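One desk, many packets

The sample desk at Custton is an office desk with a laptop on it. The company sells craft supplies to small shops, and before a shop orders anything it usually wants to hold a few pieces. Those pieces go out in clear packets, and the packets go out from the desk.

In April that came to 1605 packets in 717 mailings. The woman in charge of samples has had the job for two years and took it over with a shoebox and a spreadsheet.

"The shoebox was fine if you had put the packets in it yourself," she said. "If you were out on a Thursday and someone else needed the gold pieces, they tipped the whole box out. Then you came back and had to sort it all over again."

The shoebox went and a brown wooden organizer took its place. It has two columns of narrow slots with thin partitions between them. She bought it secondhand from Junov when that office closed its mail room, and it had been used for envelopes. She tried plastic drawers from Fillar first and sent them back.

"With drawers you have to open every one to see what's inside. I would open the top one, leave it open, and then I couldn't get to the next one down. With slots I can see from my chair if one is getting low."

She keeps paperwork in the far end and packets at the near end, where people reach in. New stock gets checked against the list on the laptop before it is put away. Clear packets are easy to check, she said, but they slide. Two or three stacked on top of each other will be on the carpet by lunch.

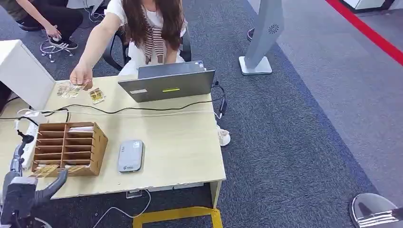

Working around the cables

Asked what she would change first, she did not mention the organizer. She said the cables.

"The desk was set up for someone who typed all day. The power comes in from one side and everything is plugged in on the other, so it all runs across the middle. I've taped it down, and then somebody needs the adapter in another room and up it comes."

She has asked for an outlet closer to the desk. Until then she lays the packets down on her side of the cords and does not push them across. A packet dragged over a cord tends to flip, and then the label is face down.

The laptop stays open while she works. She used to print the list each morning and cross off lines in pen, but the printed list was out of date by ten, and she ended up with two versions that did not agree. Now she types in each packet as she picks it up. It is slower at the start of the day. She thinks it saves her an hour by the end of the week, mostly in phone calls she doesn't have to return.

The gold and amber shades cause the most trouble. There are 3 that look nearly the same through a packet, and under the ceiling lights she can't always tell them apart. She holds each one up with her arm out and turns it, and if she is still not sure she reads the code. The worst mistake so far was a mailing to Skyrme, a chain of sewing shops, where every store got amber in place of gold.

"They were nice about it. One of the stores ordered the amber. But I had to send the whole lot out again, and I paid for that with a Saturday."

Since then the two shades do not go into neighboring slots. She also stopped filling slots to the top. A full slot looks good, she said, but you pull one packet and three come with it. She would sooner leave some slots empty and refill them in the afternoon.

The floor gets its own check before she goes home. Packets are light and make no sound when they land on carpet, and she has found them a long way from the desk, once next to the door. Anything picked up off the floor goes into a separate envelope and is wiped and checked again before it can be mailed.

"I used to just put them back. Then a shop wrote to say there was a hair stuck to the outside. It was one packet, but they wrote, so now there's the envelope."
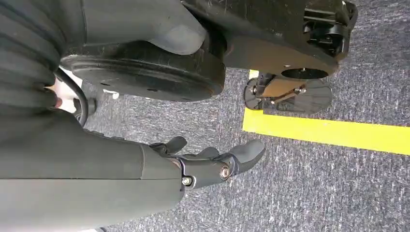 A coworker on the ordering side saw the matter a little differently, saying that the floor check was useful but that most missing packets had never been on the floor at all. They were in coat pockets and desk drawers - people took one to show a customer and forgot it. The coworker would like a sign-out sheet.

She has heard the idea before. She is not against it, but she doubts people would fill it in for a single packet. What she would prefer is a slot marked for returns, at the near end, where anyone walking by can drop one off without asking her where it goes. She plans to try that next month and leave the sheet for later.

She also wants a second organizer of the same kind. Junov had only the one.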